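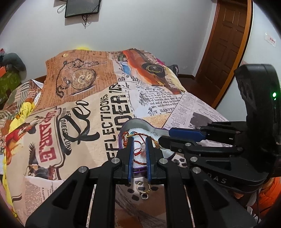

Two grippers at a small tin of cords, a ring between the blue finger pads.

Budget season at Atholm, and the gripper line is a mess again. The plan was 10 pairs at $404 each. Fine. Then the spare finger pads - never in the first quote - and shipping from Krasniqi, another $200. Nobody had put down a cent for training hours.

Flitura, the smaller shop, went the other way. Bought one pair, ran it for 23 days on jewelry and other fiddly stuff, then wrote the order. Slower, yes. But they new what wore out first - pads, then screws.

Atholm's revised number is due in October. Spares get there own line this time.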